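The end-of-year kitchen and cabin check, with my comments

Wednesday, December 28, 2022

I run through this list twice a year at Fleury, our little rental cabin, once in September before the leaf people come and once between Christmas and New Year's when we keep the place for ourselves. A couple of you who let your own places asked for it after my last post, so I've typed it up the way I filled it in this time, grumbling included. OK means OK. "Fix" means I've bought the part or I'm about to. "Watch" means I'm being lazy and I know it.

OUTSIDE AND ENTRY

Porch steps solid, no rocking: OK. I jumped on every one of them like a kid.

Handrail tight: Fix. The bottom bracket has pulled out of the post again. Longer screws this time, and if that doesn't hold I'm moving the bracket up to fresh wood.

Porch light works: OK, new bulb in September and still going.

House number readable from the road: Watch. The 83 is fine in daylight but the reflective stuff has gone gray, and I'd hate for an ambulance to drive by. I've been saying this for two lists in a row now.

Salt bucket full and lid on: OK. Scoop missing. There is always a scoop missing.

SMOKE, FIRE AND CARBON MONOXIDE

Smoke alarms tested, all 4: OK, and very loud, sorry to the dog. Check the date on the back of yours too, not only the button! The one in the loft was due for replacement and I would never have known from the beep.

Carbon monoxide alarm tested: OK. It plugs in low in the hallway and somebody had unplugged it to charge a phone. I put a strip of tape over the plug that says PLEASE LEAVE IN, and I added a line about it to the welcome sheet.

Extinguisher needle in the green, pin in place: OK. It hangs by the kitchen door where you can grab it on the way out. The last owners had it over the stove, so you'd have had to reach through the fire to get it.

Wood stove door seal: Fix. I do the dollar bill test (shut the door on a bill, try to pull it out) and it slid right out along the bottom. Rope gasket is on order from Darnelero, who are slow but always send the right size.

Chimney swept: OK. Sylvain Renaud came up the week before Christmas and did it in under two hours, and he left the hearth cleaner than I keep it. He says we're burning wood that's too green. He says this every year and he's right every year.

Ash can has a metal lid and lives outside: OK.

KITCHEN

Stove burners light on the first click: OK except back left, which takes three. Watch.

Range hood filter: Fix, yuck. It's soaking in the tub as I type.

Fridge temperature: OK, 41 on the little thermometer, and that's as warm as I'll let it get. I turned the dial down one notch and I'll look again in the morning.

Outlets by the sink, test and reset buttons: OK, both trip and both come back.

Knives in the block and not loose in the drawer: Fix. I found the bread knife in with the dish towels.

Cutting boards: OK, I threw out the one with the deep grooves.
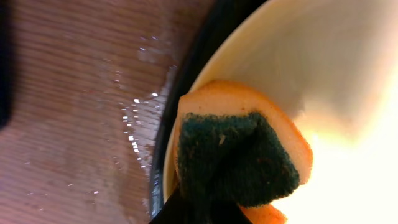

Dish sponges get their own line on my list, and people laugh at me until they've smelled a rental sponge in August. I put out a fresh one for every new group and toss the old one, no matter how good it looks. I like the two-layer ones, orange-yellow foam on one side and a dark green scouring pad on the other, and I check them the same way every time: fold it in on itself with the green side facing me, so it creases, and take a good look at that fuzzy surface. Any caught-on bits that don't rinse out, it goes. If the pad is starting to peel away from the foam, it goes. If it smells, well, you can guess. Then there's the rule about raw chicken, which is that you wipe up with paper towels and you do NOT use the sponge, and I've written that on the inside of the cabinet door in marker.

Sponge stands up to dry and isn't lying in the sink: Watch. I bought a holder with suction cups from Grurno and it has fallen down every single night. Does anybody have one that stays up?

Scrub side kept off the nonstick pan: Fix, too late. The pan is scratched and it's going. I'm leaving the cast iron one with a note.

Cleaning products up high with caps on: OK. I moved the drain opener out to the locked shed because we had a toddler here over Thanksgiving and I lay awake thinking about it.

BATHROOM

Hot water not scalding: OK, I let it run two minutes and could keep my hand in it. The heater is set lower than the factory had it.

Grab bar by the tub: OK, hung my whole weight off it.

Non-slip mat: Fix. Half the suckers are gone. I've got a Susus one in the car.

Fan pulls: OK, it holds a square of toilet paper flat against the grille. If yours drops the paper, take the cover off and vacuum it before you go buying a new fan.

BEDROOMS AND LOFT

Windows open all the way from inside: OK downstairs. The loft one sticks in the cold and that's the one you'd want in a fire, so I planed the edge a little and rubbed a candle stub along the track. Much better!

Loft ladder hooks: OK.

Space heater: gone. I took it home. With the stove and the baseboards nobody needs it, and I never liked the cord.

Bunk rail bolts: Fix, done already, a quarter turn on each.

MONEY, for those who asked

The whole year of fixes off this list came to nearly $900, and most of that was the porch steps and the sweep. I don't count the sponges.

LEFT TO DO BEFORE THE NEXT GUESTS

Handrail bracket, longer screws
Stove gasket when it shows up
New house numbers, really this time
Bath mat out of the car
Range hood filter back in
Buy a salt scoop and tie it to the bucket with string

I'll put a note in the comments when the gasket is in. Sylvain told me to scrape out every bit of the old glue first, so that's my Saturday.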